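Home | Workshop notebook | Parts wanted | Manuals | Contact

Saturday, bench 2, kettle on

The Vurnon note counter from the Plurkham branch is finally on the bench and I've had the lid off it most of the morning. The ticket says "counts wrong, customer upset", which made me laugh, as that could be anything from a worn roller to a customer who can't count (we've had both!). Bernadette Horgan took the call and wrote a bit more on the back. A man drew out a large sum in notes, the machine said one thing, the teller's hand count said another, and everybody stood at the counter while it was done over again by hand. Not a nice afternoon for anyone, I should think.

So, first job, make it do it for me. I used the practice bundle, 100 slips cut to note size, and fed it through over and over. Came up right every time, of course. Then I mixed in the old soft slips from the bottom drawer, the ones that have been folded and sat on, and there it went, one short, then right, then one short again. Good. I do like a fault that turns up when you ask it to.

Had a look at the feed rollers next. The left one is shiny, properly shiny, you can see your thumb in it. The right one still has some bite. My guess is that the soft notes are being pulled a bit crooked, one rides up on the next and the pair goes past the sensor as a single note. It ought to throw a "double" warning when that happens and it doesn't, so there are two things wrong and I'd been hoping for one.
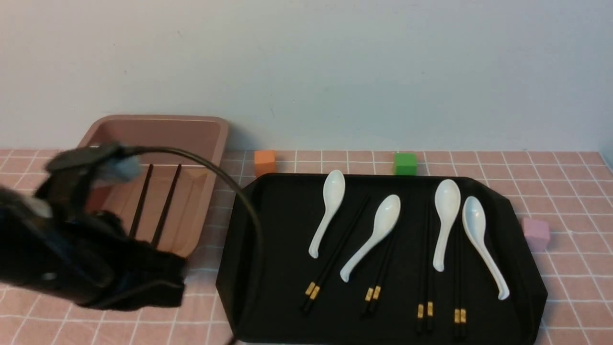
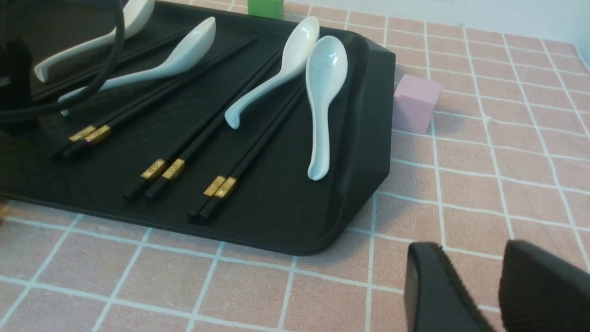 Cleaned both rollers with the usual stuff and a lint-free cloth, left them 30 minutes, tried again. Better but not cured. I swapped in the left roller off the scrap unit from Udby, which is a slightly older type but the spindle is the same, and got five clean runs in a row with the soft slips. So that's the miscount as near as I can tell. New rollers, both sides, please don't let anyone talk us into doing just the one.

The double warning is another matter. I went into the service menu (hold the bottom two keys while switching on, I always forget) and the thickness setting was turned right down. Somebody at the branch has probably got fed up with it beeping. I can see why, it's a horrible beep, but with that setting down the machine will swallow a stuck pair and smile at you. Put it back to the middle and it caught every pair I glued together on purpose. Used the glue stick from the office, Bernadette, sorry, I'll get another.

Rang Ní Mhurchú about the rollers and they've got none on the shelf until November. Asked if they'd do a single set from the older stock and they're going to ring back. If they haven't by the time you read this, would somebody chase? I don't want to send it out on the Udby roller, it's worn too, only less so.

Still to do:
- dust sensor windows, top and bottom, they're filthy
- check the belt at the stacker end, heard a squeak on the last run
- write the branch a note about the thickness setting, politely
- put the soft slips BACK in the bottom drawer

One question I haven't answered. The hand count and the machine differed by more than one note, according to the ticket, and the most I've ever had it drop in a bundle is one. A big withdrawal is a lot of bundles, so it could just add up. Or the hand count was off as well. Will ask Bernadette if they kept the slips from the day.

Lid's back on loosely, screws are in the jam jar lid beside it, don't tip it.

Filed under: Bench notes, Cash handling, Note counters

Recent entries
Coin sorter that hates foreign coins
Which belts fit the older Vurnon
Udby scrap unit, what's left on it
Sensor cleaning, what we use and what we stopped using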